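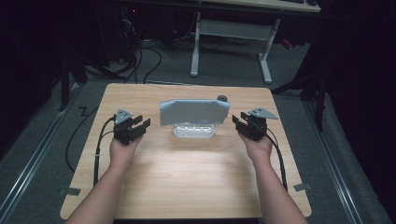

Wouldn't it be simpler to throw out every demonstration where the fingers close more than once? The question was left under my last entry, with no name on it, and I have been carrying it around with me ever since, because my first reaction was yes, of course, and my second was that we would be throwing out the very part I care about.

10th August

So let me try to answer it properly, and put down where we are with the cloth work while it is still fresh. For anyone coming back after a break, the task is still the two-handed one: a small cloth over the low rack, one gripper on each side, take hold, lift clear, lay it flat on the table. We have 500 demonstrations recorded by hand now, and I am very grateful to everyone who gave up their afternoons (and their wrists) to get us there.

The old recipe, the one we call Ramo, treats every moment of a demonstration as equally worth learning from. That was fine for cups. With cloth, most of a demonstration is arms traveling through the air, and the little bit where the fingers meet the fabric goes by so fast that the policy hardly hears about it. You end up with a very graceful approach and then a pinch that closes on nothing, or on one thread of the edge. I watched it do this so many times in the spring that I started seeing it when I shut my eyes.

What we changed is small. Greton, our labeling script, now goes through each recording, finds every place where the finger opening narrows, and marks a window of 17 frames on either side. Those windows get more weight in training. Everything else stays in at the ordinary weight. And, coming back to the question, a second closing gets its own window just like the first one. A person who misses a cloth edge opens up, shifts a little and goes in again without thinking about it, and I would like the policy to have seen that.

Now the result, which I have checked twice. We ran 200 trials with each version, same cloths, same start positions. Plain Ramo failed to take hold in 41 of them. With the windows it was all the rest of the recipe unchanged and 17 failures (same number as the frames, a pure coincidence, please don't write to me about it!). I had hoped for an improvement but I hadn't dared hope for one that size, and I did go for a walk afterwards.

Some cautions for myself. The failures that remain are mostly at the corners, where two layers lie together and the fingers take only the upper one. Lifting looks fine for a moment and then the lower layer drags. I don't think the windows can help with that. Also, laying flat got a tiny bit worse to my eye, a sort of hurried letting go at the end, and I wonder if opening deserves a window too. I haven't scored it, so it stays an impression.
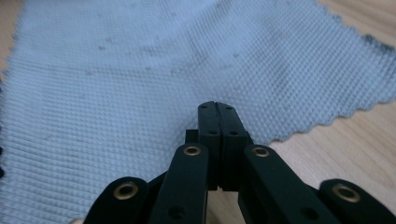

Huiling Wan

A word about edges, as I spent most of the morning on them. The cloth with the waffle weave and the zigzag trim is both a blessing and a nuisance. The pattern gives the gripper camera plenty to look at, and I'm convinced it helps with judging distance when the fingers come in low. But the trim means the border is never one clean line, and where it runs over pale wood the contrast is weak. Anyone choosing the next batch of fabrics, please keep at least one like this in the set, and add something plain and dark to go with it.

It also made me look again at how Greton finds a closing. It goes by the finger opening alone, so it can't tell a pinch on fabric from fingers being shut for no particular reason, between attempts or while somebody is chatting. Those get a window too, and they shouldn't. I tried asking for the hand to be slowing down as well as closing, which removed a good many of the silly ones in the recordings I looked through by eye, and also removed one or two real ones from our faster demonstrators. Needs more thought. I left the new rule switched off by default, and the setting is in the config under Sida if you want to play with it.

Next, in this order if I can manage to be disciplined:

Score the laying-flat part for both versions, from the trial recordings we already have.

Windows on opening, same width, nothing else touched.

A set of corner demonstrations with the doubled layer, done slowly.

I would like the whole comparison finished well before December, when the room is wanted for other things. And to whoever left the question, thank you, it was a good one. If you still think the repeat closings should go, I can train a version without them overnight, it costs us nothing much, and then we can look at the two side by side over coffee.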